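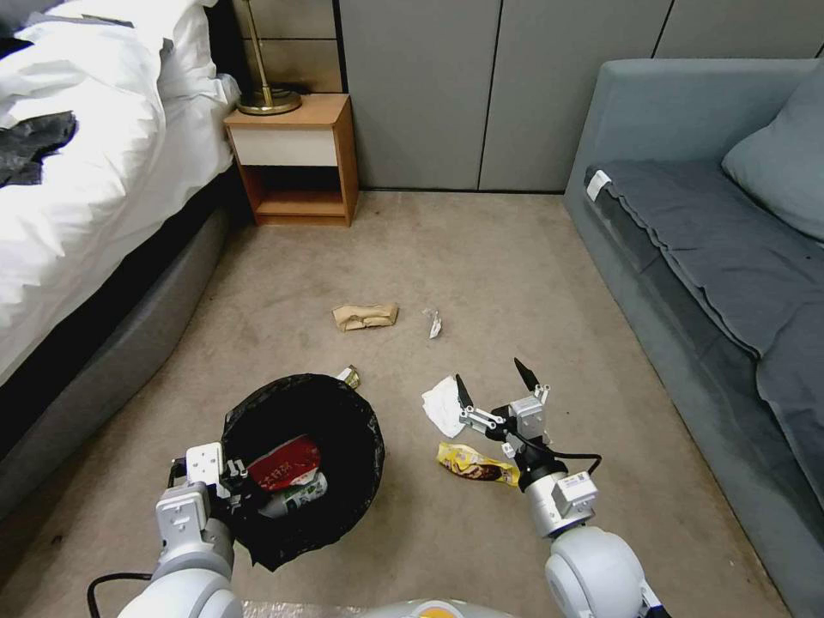

The Back Bedroom at Saithong House

Welcome back, friends, to another round of our tidying gallery! We do one room at a time, and the little back bedroom has been waiting its turn since January, poor thing. I always like to start with the floor, before anyone so much as looks at the bed (Buppha would do it the other way, and we have agreed to differ).

Bin out on the carpet, black bag folded well down over the rim, a red snack wrapper and a bottle already inside. Still to go are the yellow wrapper, the tissue and that crumpled paper bag farther back.

The duvet can stay rumpled for now, and so can the faint marks on the beige carpet, which I'm saving for a good long scrub. I do love that brass lamp on the nightstand, though!

Next room up is the hallway, on 20th September.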